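Werkstatt > Projektberichte > Zweiarmiges Greifen

Lesezeit: 4 Minuten

Projektbericht Furlow: Flaschen greifen und übergeben mit zwei Händen

Bearbeitet von Daryna Marchuk, Olesia Antoniuk und Shobha Nair
Betreuung: Larysa Karpenko
Stand: 2019-11-03

1. Aufgabe

In der Gemeinschaftswerkstatt Drusberg sollte ein Aufbau mit zwei Armen und zwei mehrfingrigen Händen so weit gebracht werden, dass er liegende Kunststoffflaschen vom Tisch aufnimmt und von einer Hand in die andere gibt. Die Arme waren vom Vorjahr vorhanden. Neu sind die Halterungen an den Handgelenken, die Kabelführung und die gesamte Ablaufsteuerung.

2. Aufbau und Durchführung

Gearbeitet wurde an dem grünen Tisch, der Rechnerplatz steht direkt daneben. Die Flaschen werden vor jedem Durchgang in einer Reihe am hinteren Tischrand abgelegt, Verschluss nach vorn. Gesteuert wird in vier Schritten: anfahren, greifen, anheben, übergeben. Die Fingerstellungen haben wir einzeln von Hand eingestellt und als Posen gespeichert.
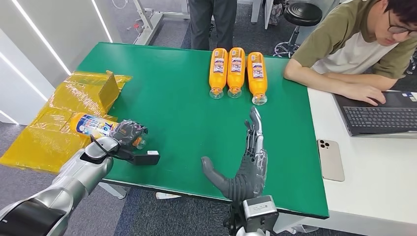
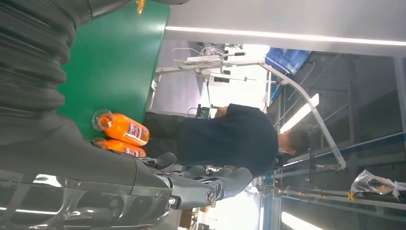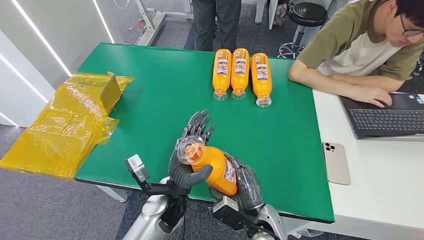 Die Übergabe war der schwierigste Teil. Beide Hände müssen die Flasche kurz gleichzeitig halten, und wenn die zweite Hand zu früh schließt, verdreht sie die Flasche in der ersten. Wir haben deshalb eine Wartezeit von 100 Millisekunden eingebaut und die Schließkraft der zweiten Hand in zwei Stufen aufgeteilt. Der Daumen musste außerdem weiter nach außen gestellt werden als zuerst geplant.

Die Kabel am Handgelenk haben zweimal geklemmt. Die jetzige Schlaufe ist länger und läuft hinten um die Hand herum.

3. Ergebnisse

Insgesamt wurden 289 Durchgänge protokolliert. Das Aufnehmen vom Tisch klappt zuverlässig, solange zwischen den Flaschen etwas Platz ist. Liegen zwei dicht aneinander, schiebt der Zeigefinger die Nachbarflasche oft weg. Eine Lösung dafür haben wir noch nicht. Antonina Symonenko hat vorgeschlagen, die Flasche vor dem Greifen leicht zur Seite zu rollen, das ist noch nicht getestet.

4. Offene Punkte

Die Posen liegen bisher nur auf dem Laptop und müssen noch ins Werkstattarchiv. Im Dezember soll der Ablauf mit anderen Flaschengrößen wiederholt werden. Die Halterung links wird neu gedruckt, die Bohrungen sitzen zu eng.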